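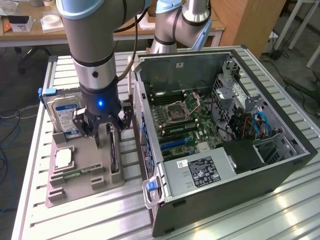 Carys Meredith objects that if main memory is as fast as the manufacturers claim, a program that fits entirely in RAM should have no reason to care about the order in which it touches its data. The objection came in after the previous lecture and is a fair place to begin, as it runs together two quantities that these notes keep apart: bandwidth and latency.

Unit 3. The memory hierarchy

3.1 Latency and bandwidth

Bandwidth is the amount of data a memory can deliver per second once a transfer is under way. Latency is the delay between a request and the arrival of the first byte. Advertised memory speeds are almost always bandwidth figures. A processor waiting for a single value, which it needs before it can compute the address of the next one, sees only the latency. Following a linked list is the standard case.

A disk drive with spinning platters shows the same split more strongly. The head has to move to the right track and the sector has to come around under it. After that, the data arrives at a respectable rate. Reading one large file in order and reading many small records at random can differ enormously in throughput on the same drive.

3.2 Levels

From fastest to slowest, the levels treated in this course are registers, cache, main memory and secondary storage. Each level is larger and cheaper per byte than the one before it. Registers are managed by the compiler, caches by the hardware, and the boundary between main memory and secondary storage by the operating system (Unit 5, virtual memory).

The arrangement works when programs exhibit locality. Temporal locality means that an item used recently is likely to be used again. Spatial locality means that items near a recently used one are likely to be used soon. Loops supply the first and arrays the second. A hash table with a good hash function has very little spatial locality between lookups.

3.3 Average memory access time

Let h be the hit time, m the miss rate, and p the miss penalty. Then

AMAT = h + m × p

All accesses pay the hit time, including those that go on to miss. Some textbooks define p as the full time of a missed access. The formula then changes, so check the definition before copying numbers across.

Worked case. Hit time 2 cycles, miss rate 3 percent, miss penalty 300 cycles.

AMAT = 2 + 0.03 × 300 = 11 cycles

Nine of the eleven cycles come from misses. Cutting the hit time to 1 cycle gives 10. Cutting the miss rate in half gives 6.5. The second change is usually the one worth paying for, although a larger cache tends to have a longer hit time, so the two can't be adjusted independently.

3.4 Traversal order

Suppose a matrix of 8-byte elements is stored by rows, and a cache line holds 64 bytes. One line then contains 8 consecutive elements of a row. Assume the matrix is far larger than the cache, its rows are aligned to line boundaries, and there is no prefetching.

Walking along rows: one access in 8 misses. AMAT = 2 + 300/8 = 39.5 cycles.

Walking down columns: each access touches a different line, and the line has been evicted by the time its neighbor is needed. AMAT = 2 + 300 = 302 cycles.

Both loops execute the same number of additions and both matrices fit in RAM, which disposes of the objection at the top. Real processors prefetch, and the row-order loop benefits most from it. Measured ratios therefore vary by machine. Huw Owen's timings in the June lab notes were taken with optimization turned off and shouldn't be compared with the figures above.

3.5 Classes of miss

Compulsory: the first reference to a line. Larger lines reduce these.
Capacity: the working set doesn't fit. A larger cache or a smaller working set reduces these.
Conflict: too many active lines map to the same set. Higher associativity reduces these.

A fourth class, coherence misses, appears when several cores write to shared lines. It is deferred to Unit 8.

Corrections to the previous handout

In the table of write policies, the entries for write-through and write-back were exchanged in the column headed "dirty bit". Write-back needs the bit. Catrin Watkins pointed this out. The posted copy has been replaced, and printed copies should be marked by hand.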